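Ticket: Gripper drops force reading during open day demo (pickup and bag routine)
Opened by: Cadi Hopkin
Product: Pelance arm, Trotero control software
Status: Waiting on customer
Priority: Normal (please bump it if you can!)

Hi all,

We have visitors coming back in March for the second half of our open day and I'd love to have this fixed before then. The demo is a tidy-up routine on our office floor. The arm picks up a drink bottle, then it takes a blue trash bag by the neck and brings it over to the bin. People love it, kids especially, and the first group stayed through two extra rounds because they kept asking for "the bag one" again.

The trouble is the grip force reading. I set the bottle hold at 400 in Trotero and the bag hold at 600, and the log agrees with me right up until the fingers close. Then the number goes to zero for a bit and comes back. The arm doesn't fault out, it just pauses with whatever it's holding, and I stand there talking about carpet tile until it wakes up (I have gotten pretty good at this).

Stuff I tried before writing in:

Restarted Trotero. Same.
Restarted the arm with the power switch, waited a full minute. Same.
Re-ran finger calibration from the Tools menu. It passed, and the next run was clean, so I got excited - then the run after that paused again.

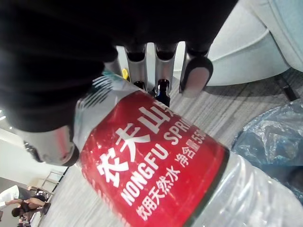
The bottle half is the less annoying of the two, to be fair. The pause there is short enough that most visitors think it's part of the routine. I did wonder if shiny, slick plastic was confusing something, so I swapped in a cardboard tube for one round and got the very same dip in the log. So I don't think it's the object.

The bag half is where it really shows. Once the fingers are on the neck of the bag the dip can last almost 10 seconds, and by then everybody has noticed. Kenta Tanabe was running the sign-in table and he timed a couple of them on his phone for me. It seems worse when the wrist is turned toward the bin, but I wouldn't swear to that.

One more thing that may or may not matter: we put the fabric cover on the arm the morning of the open day. I ran the routine plenty the week before without it and don't remember any pauses, but I also wasn't looking at the log back then.

Log file and settings export are attached. Happy to run whatever you want me to run!

Cadi 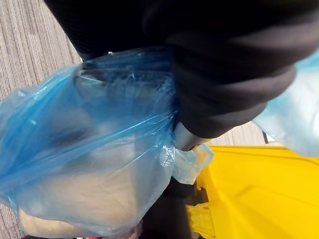 Setsuko Tamura: Thanks Cadi, the log helps a lot. The zeros line up with wrist rotation, so your hunch about turning toward the bin looks right to me. Before we talk about replacing anything, could you check the sensor cable where it passes under the cover? If the cover is cinched too tight there's no slack left and the connector can back out a hair when the wrist turns. Power down, loosen the lower strap, push the connector in until it clicks, and leave 2 finger widths of slack. Then please do one set of runs with the cover on and one with it off, same settings, and send both logs.

Cadi Hopkin: Okay, did the cable thing this afternoon. The connector did move a little when I pushed it, though I'm not positive I heard a click. The strap was definitely snug - I'm the one who put it on, so that's on me. Cover-off runs are done and there isn't a single zero in the log. Cover-on runs are next, and I'm using the same bag and the same bin position so you can compare.
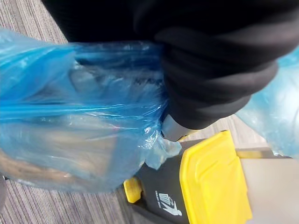
Cover-on run, bag hold at the bin, force set to 600

Cadi Hopkin: Both logs are up now. Cover on, I still get a dip, but it's tiny and the arm doesn't pause for it anymore. Would a longer cable get rid of the rest? Fumiko Shimada thought there might be one in the spares box from when the arm was delivered, and I found a bag of cables in there, but none of them are labeled and I don't want to guess.

Setsuko Tamura: Please don't swap in an unlabeled one. I'll send you the right part number once I've gone through the cover-on log. In the meantime the demo is fine to run as it is. If the pause comes back, loosen the strap one more notch and note the time so I can find it in the log.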